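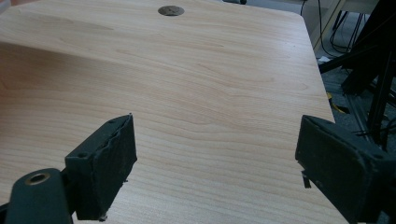
4. Route signs, Turdale valley road
Fit the Yagi counter before the signs go up, not after. Lead goes down through a round hole, same sort as the one in this wooden tabletop, then to the Clovine box.
5. Set counter to 33. Press and hold till it beeps.
6. Check the sign at the Jelar turn-off reads 40. If it dosen't, redo step 5.
Note: coach lay-by has its own code, 787.
Caution: road shut to coaches from December. Cover the signs frist, then switch off.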